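Préstamo de juguetes: cambios a partir de julio

El servicio de préstamo de la ludoteca Ilura cambia de horario y de condiciones en julio. Quienes ya tienen carné no deben hacer ningún trámite. El carné actual sigue valiendo y los préstamos abiertos mantienen la fecha de devolución que figura en la etiqueta de la bolsa.

El catálogo tiene ahora 235 juegos y juguetes, de los que 109 son para menores de seis años. Hasta ahora estaban ordenados por edad recomendada, tal como la indica el fabricante. El problema es que esa edad sirve para la seguridad y poco más, y muchas familias se iban sin mirar estanterías que les habrían interesado. Durante la primavera Judite Amaral ha reordenado todo por tipo de juego: construcción, encaje, reglas sencillas, reglas largas, juego simbólico, música y exterior. La edad sigue en la etiqueta, en la esquina, con un círculo rojo si hay piezas pequeñas.

La sección de exterior ha pasado al armario del pasillo, junto a la puerta del patio. Los zancos y las cuerdas largas se piden en el mostrador.

Horario. Los miércoles abrimos de 16:30 a 19:30 y los sábados de 10:00 a 13:00. Desaparece la hora de los viernes, que casi siempre se quedaba en una o dos devoluciones. Para devolver fuera de horario se puede usar el buzón grande de la entrada de la calle Bena, siempre que el juego quepa sin forzar la tapa. Los puzles de suelo no caben. Tampoco la cocinita, aunque alguien lo ha intentado.

Plazos. El préstamo normal pasa de 21 a 30 días y se puede renovar una vez, por teléfono o en el mostrador. No se renueva si hay otra familia esperando. Los juegos con lista de espera llevan una pegatina amarilla y se prestan 14 días. En este momento son cuatro: la pista de canicas grande, el telar, el juego de cartas Ninh y el teatro de sombras.

Fianza. Queda suprimida para todo el catálogo excepto los instrumentos y los triciclos. Las familias que dejaron fianza por otros juguetes pueden recogerla hasta el final de septiembre con el recibo. Si se ha perdido el recibo, basta con el carné y un poco de paciencia -- los apuntes de los primeros años están en papel y hay que buscarlos.

Piezas perdidas. Esta es la pregunta que más nos llega, así que la contestamos por escrito. Si falta una pieza, decidlo al devolver. No se cobra. Preferimos saberlo antes de que el juego vuelva a salir, y muchas veces la pieza aparece debajo del sofá dos semanas después. En el mostrador hay una caja para piezas encontradas; meted cada una en un sobre con el número del juego, si lo recordáis. Valter Mota repara lo que se puede encolar o coser y lleva la cuenta de los repuestos. Ahora busca ruedas de coche de madera, de cualquier tamaño, y una baraja Brasten incompleta para sacar de ella las cartas que nos faltan.

Limpieza. Pedimos que los juguetes de plástico vuelvan lavados con agua y jabón y bien secos. La madera, solo con un paño húmedo. No metáis nada en el lavavajillas: el año pasado perdimos así dos encajables, que se abrieron por las juntas. Las telas las lavamos nosotros.

Donaciones. Las aceptamos hasta el cierre de agosto y después paramos hasta Navidad, porque no queda sitio. No podemos quedarnos con peluches, juguetes de pilas sin tapa atornillada ni puzles sin contar. De las últimas 70 cosas que llegaron, Ermelinda Serrano ha revisado ya la mitad, y lo que no encaja en el catálogo se regala en la mesa de la entrada.
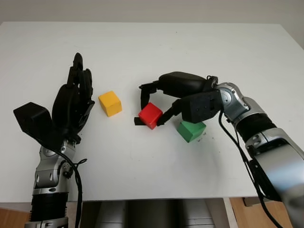 El taller de juego para familias vuelve también en julio, el miércoles por la tarde, en la sala de arriba. Lo lleva Stamatia Petridis y está pensado para adultos con niños de uno a tres años. No hay que traer material ni apuntarse al curso entero. El primer día se trabaja con muy poca cosa, porque a estas edades una caja llena suele acabar volcada y sin más. Tres cubos de madera, cada uno de un color, como los que se ven sobre la mesa blanca, bastan para apilar, esconder uno, pedir otro por su color y volver a empezar. La segunda sesión es de telas y la tercera de agua, así que ese día traed ropa de cambio. Para reservar plaza, dejad el nombre en el mostrador o preguntad por Anum Siddiqui en horario de apertura.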